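映画祭カタログのための解説文と未掲載レビューの保存について
ヒミナ・パラシオスに聞く

1月
聞き手・構成:アスゲル・バック

ヒミナ・パラシオスは、ホラー映画とスリラー映画を専門とするレビューサイト「Temier」で編集実務を担当している。同サイトは昨年、休止した姉妹サイト「Clalberg」の原稿を引き継いだ。移管の対象は公開済みの記事だけではない。編集部のサーバーに残っていた下書き、差し戻し稿、公開予約のまま止まっていた原稿も含まれる。取材では、移管の手順、星取り評価の換算、上映版の同定という三つの作業を中心に聞いた。

移管した原稿の総数は4000本で、そのうち未公開のものは792本あった。パラシオスによると、この区分自体が最初の作業だったという。

「旧サイトの管理画面には『公開』と『非公開』の二つの状態しかありませんでした。一度公開して取り下げた記事と、一度も出していない原稿が同じ『非公開』に入っています。前者は外部から引用されている可能性があるので、URLを維持する必要がある。後者にはその必要がない。この二つを分けないと、転送の設定が書けません」

判別には更新履歴とRSSの出力記録を使った。RSSに一度でも載った記事は公開済みとみなし、載っていないものは未公開とした。ただし、初期のRSSは最新の30本しか保持しない設定で、短期間に多数の記事を出した週には、巡回の間に流れてしまったものがある。その分は筆者への照会で補った。

「筆者が覚えていない場合もあります。試写を見て書き、掲載されたと思っていたが、実際には出ていなかったという例が複数ありました。逆もあります。その場合は記録のほうを採ります」

未公開の理由は一様ではない。配給会社の情報解禁日を過ぎて速報性がなくなったもの、同じ作品のレビューを別の筆者が先に出したもの、製品版の仕様が変わって画質・音質の項目が合わなくなったものなどがある。パラシオスはこれらに理由コードを付け、原稿のヘッダに記入した。

「理由コードは読者には見せていません。内部で検索するためのものです。『仕様変更』が付いた原稿は、本編の評価と商品の評価を切り離せば使えることが多い。『重複』は二本を並べて出せばいい。当時は一作品一レビューという規則があったために落とされただけなので、今の規則では問題になりません」

評価の換算については、社内で意見が分かれたという。旧サイトは五段階に半星を加えた十段階、Temierは百点満点を採用している。当初は単純に十倍する案があった。これに反対したのが、同サイトで統計を担当するハルフダン・スラスタルドッティルである。

パラシオスの説明では、反対の根拠は分布の形にあった。旧サイトの筆者は星三つを中央値として使っていたが、Temierの中央値はそれより高い。単純に換算すると、旧サイトで標準的とされた作品が、新しい表では下位に並ぶことになる。

「ハルフダンは筆者ごとに補正する方法を提案しました。技術的には正しいと思います。ただ、補正後の数字は筆者が付けた数字ではなくなる。レビューの本文に『星三つとする』と書いてあるのに、右上に補正した点数が出るのは矛盾です。最終的に、旧原稿は星のまま表示し、百点の欄は空欄にしました。集計からも除外しています」

除外したことで、年代別の平均点を出す機能は一部の年で母数が不足した。この点についてパラシオスは、表示を止める以外の対処をしていないと述べた。補完値は入れていない。
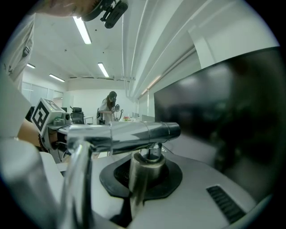 黒いゴムのガスケットの上に立つクロームの水栓と、白いカウンター。

三つ目の作業である上映版の同定は、現在も続いている。ホラー映画のレビューでは、どの版を見たかが評価に直接影響する。劇場公開版、無修正版、国際版、テレビ放映版で尺が異なり、結末が差し替えられている場合もある。ところが、旧原稿の多くには版の記載がない。

「上映時間の欄が手がかりになるはずですが、これが信用できません。筆者が自分で計ったのではなく、宣伝資料から写しているからです。資料が劇場版の数字のままで、見たディスクは無修正版ということがあります。ですから、本文に出てくる場面から逆にたどります。ある場面が特定の版にしか存在しなければ、それで確定できます」

例として挙がったのは、架橋工事の島を舞台にした「Warkedside」という低予算のスリラーである。この作品には二つの版があり、終盤の地下室の場面の順序が異なる。レビューには「照明が落ちた後に扉の音が聞こえる」という一文があり、これは再編集版にしかない並びだった。筆者のグリームル・ラウンに確認したところ、映画祭での上映を見て書いたものだとわかった。映画祭で使われたのは再編集版の素材だったため、記述と一致した。

「この件は一文で決まりましたが、普通はそうはいきません。筋の要約が短いと、どの版にも当てはまってしまう。その場合は『版不明』と表示します。推定で埋めることはしません」

同定が済んだ未公開原稿は、これまでに197本ある。公開にあたっては、本文を原則として修正しない。誤字と人名表記の統一だけを行い、事実の誤りは末尾に注記する。執筆時点で未公開だった続編への言及や、後に変わった配給予定も、そのまま残す。

注記の書式は、校閲のコルブルーン・エスタゴーが作成した。注は番号順に末尾へまとめ、一件につき訂正箇所、正しい内容、確認した資料の三項目を書く。評価の当否に触れる注は認めていない。

「当時の筆者が酷評した作品が、その後に再評価されることはあります。それは注に書くことではありません。新しいレビューを立てればいい。注は事実だけに使います」

公開日の扱いにも規則がある。旧原稿を新着として流すと、執筆時期を誤解されるおそれがある。そこで、ページには執筆年月と公開年月の両方を表示し、新着欄には執筆年月を基準に載せないことにした。検索エンジンに渡す日付は公開年月としている。

「執筆年月を渡すと、引用する側が当時から公開されていたと受け取ります。当時の宣伝の受け止め方を調べている人にとって、これは問題です。公開されていないレビューは、興行に影響を与えていません。その点は区別できるようにしておきたい」

権利の処理については、筆者との契約が二種類に分かれる。初期の原稿は口頭の合意で書かれており、後期の原稿には書面がある。書面のあるものも、掲載を前提とした条文になっているため、未掲載の原稿にそのまま適用できるかは明確でない。Temierは全筆者に改めて許諾を求め、返答のないものは公開を保留している。原稿料が支払われていたかどうかは、許諾の可否とは別に記録した。

場面写真は移管していない。旧サイトが使用していたのは宣伝用の素材で、使用期限が付いていた。期限の切れたものを再掲するには配給元の確認が必要になるが、配給元自体が変わっている作品が多い。作品によっては、「ハウクスドッティル(Hauksdóttir)」名義で短期間だけ活動した配給レーベルのように、権利の承継先を特定できないものもある。

「画像のないレビューは読まれにくいと言われますが、こちらの数字では滞在時間に目立った差は出ていません。閲覧数には差があります。一覧画面での選ばれ方の問題だと見ています」

今後の予定として、パラシオスは版情報の検索項目への追加を挙げた。現在は各ページの表に記載しているだけで、横断的に検索できない。「再編集版を見て書かれたレビュー」だけを取り出せるようにすれば、同じ作品に対する評価の差が、筆者の違いによるものか版の違いによるものかを調べやすくなる。

入力形式は決まっており、版の名称、素材の種別、確認の根拠を別々の欄に入れる。根拠の欄は必須で、空欄では保存できない。「版不明」の原稿についても、何を調べて判明しなかったかを書く。次に同じ作品を担当する者が、同じ資料に二度当たらないようにするためだという。

残りの未公開原稿の処理は、筆者の返答が得られたものから進める。完了の時期は決めていない。

関連記事
・星取り評価と百点評価は併記できるか
・無修正版の「無修正」とは何を指すのか
・「Warkedside」二つの編集を比べる
・グリームル・ラウン、映画祭の夜間上映を語る
・廃業した配給レーベルの権利をたどる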